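# Lumanlan example set: frequently asked questions

These answers are for people who want to use our examples or send us new ones. The set is prepared by the small automation group in Feltdale, together with the laboratory in Gostthorpe.

## What is in the set?

The first release has 300 recorded runs of one bench task, all made in simulation. In each run a robot arm works with a multi-well plate on a bench with laboratory instruments. We kept 239 runs for training. The other runs are held back for testing, and we ask you not to train on them. 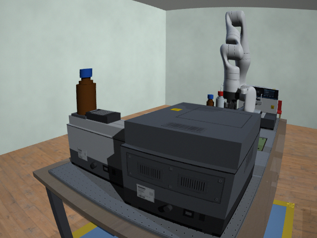

Every run is stored with the joint positions, the gripper command and the pictures from 2 cameras. One looks at the whole bench, the other looks closely at the plate and the gripper. The two streams share the same clock, so you do not need to align them yourself.

## Who moves the arm?

A person does, with a hand controller. We tried a scripted motion in September, but all the paths were too similar and the model learned very little from them. People hesitate and correct themselves – we want this to stay in the data.

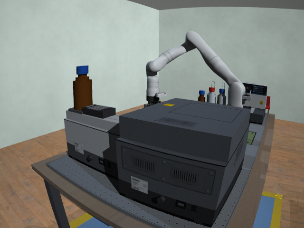 ## How long does it take to record one run?

A trained operator needs two minutes, including the reset of the bench. New operators need more time, and their first 18 runs are for practice and are not saved in the set.

## Are failed runs included?

Yes, but they carry a separate mark. A run is marked as failed when the plate is dropped, or when it is left crooked in the holder. Please read the mark before you load the files, as the default loader takes everything.
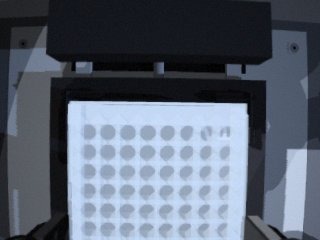
We also write down at which step the run went wrong. For the close camera this is often easy to decide, for the bench camera it is sometimes a matter of opinion. When two reviewers do not agree, the run gets the mark "unclear".

## Does the bench change between runs?

The big instruments stay where they are. We change the light, the starting pose of the arm and the small position errors of the plate. A second bench layout, called Dimley, is in preparation.

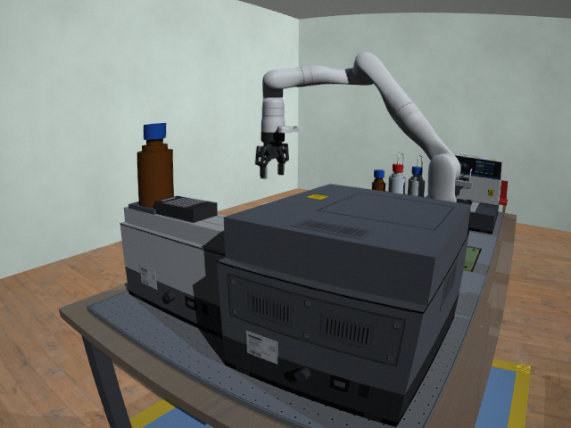

*Bench camera view, with the gripper open and empty.*

## Can I send my own runs?

You can, if they use the same file layout. Send one run first – we will check it and write back with corrections before you record more.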